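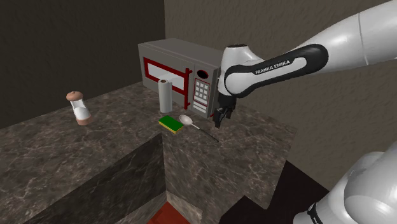
Dirix Says Its Vegan Cheese Melts Like Mozzarella. Truvcombe's Pizza Makers Want Proof

A new plant-based cheese is headed for grocery coolers in Truvcombe and Pladivbridge this October, and the company behind it is making the same promise shoppers have heard many times before: this one melts.

Dirix, which until now sold only oat creamers, says its cashew and potato starch shreds will bubble, brown and stretch on a pizza in 7 minutes. The label calls the product "100% dairy-free, 100% mozzarella." The first half of that is easy to check against the ingredient list. The second half is a matter of opinion, and opinions at last week's trade tasting in Pladivbridge were mixed.

"It went soft, I'll give them that," said Hamdia Weldu, who runs a vegan bakery in Truvcombe and has been making her own cashew cheese for years. "Soft and melted are different things. I pulled my slice away and waited for the string. There wasn't one."

Pieter Venter, head of product at Dirix, said the samples were served later than planned and had cooled by the time most guests tried them. He said the company's own taste panel had been far more positive, with 82 percent of tasters rating the melt "good" or "very good."

Asked how many people sat on that panel, Venter said he would have to get back to us. Asked whether they had tried it next to dairy mozzarella or next to other vegan brands, he said it was tasted by itself. That makes the number hard to use for anything except a label, and sure enough, it is on the label.
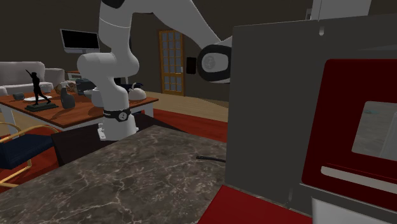

The price may be a bigger problem than the stretch. Two stores have told us they expect to charge roughly twice what they ask for their own-brand vegan shreds, which are built on coconut oil and starch. Dirix says cashews cost more, and that is true. But cashews come fourth on the ingredient list, after water, potato starch and sunflower oil, so shoppers might fairly wonder how many of them they are paying for. The company would not give a percentage.

It also would not say much about protein. A serving has 2 grams, a good deal less than the dairy cheese it is meant to replace. The front of the bag says "with the goodness of nuts," a phrase that doesn't commit anyone to very much.

Some who tasted it were kinder. Jordan Pearce, a cook at the Pladivbridge pizza counter Ó Dálaigh, liked the flavor and said it had none of the waxy coating that puts people off cheaper brands. He tried it in a quesadilla and in a baked pasta, and said the pasta was the better of the two.

"Under sauce, I'd use it," Pearce said. "On top of a pie, where everyone's looking at it, I'd want to run it through our oven for a week first."

Ó Dálaigh has not placed an order. Neither has Weldu, who said she would look again if the price came down.

Venter said the recipe could still change before the launch and that a block version for slicing was in the works, along with a smoked one. He did not have a date for either. The shreds will be sold in the refrigerated section, and Dirix recommends using an opened bag within a week. It does not recommend freezing them, so anyone hoping to stock up on an introductory offer should check the date on the bag first.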